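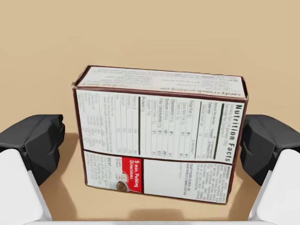
Verkar 50 Stool Collection and Transport Kit

Overview

The Verkar 50 is a single-use kit for collecting stool samples at home or on the ward and sending them to a laboratory for fecal calprotectin testing. Calprotectin is a protein released by white blood cells. Its level in stool rises when the bowel wall is inflamed, and the test is commonly ordered when a doctor needs to tell inflammatory disease from irritable bowel syndrome, or to follow a patient already on treatment.

The kit is a collection device only. It does not give a result, and it is not intended for stool culture or parasite examination.

Contents of each kit

Collection tube, screw cap with grooved sampling stick, prefilled with extraction buffer
Paper collection sheet, flushable
Absorbent sleeve
Leakproof outer bag with document pocket
Patient instruction leaflet
Two blank labels

Use

The patient unscrews the cap, dips the stick into the sample at several points and returns it to the tube. A collar inside the neck wipes off the excess as the stick passes through, so that only the material held in the grooves reaches the buffer. The cap is then closed until it clicks and the tube is shaken. The stick should be inserted once only. Tubes that have been filled twice, or that have lost buffer, should be discarded and a new sample taken.

Liquid samples do not hold well in the grooves. For these, order the Verkar 50 P, supplied with a transfer pipette – the tube and buffer are the same.

Storage

Unused kits are kept at room temperature, out of direct sunlight. Do not freeze. Filled tubes should reach the laboratory within three days, or be refrigerated if a delay is expected. Expiration date and lot number are printed on the tube and on the outer bag.

Compatibility

The tube fits the standard racks of the Laxdal and Laxdal Compact sample handlers. Users of the older Feletti rack need adapter 581. Results from different extraction buffers should not be compared directly, and patients being followed over time should stay with one device.

Ordering

Verkar 50, box of 65 kits
Verkar 50, bulk case, 1000 tubes without bags or leaflets
Verkar 50 P, box of 65 kits
Adapter 581 for Feletti rack, each

Leaflets are available in English and Spanish – state the language when ordering. Gristton ships to clinics and laboratories only. Opened boxes cannot be returned.

Page updated 24/12/2018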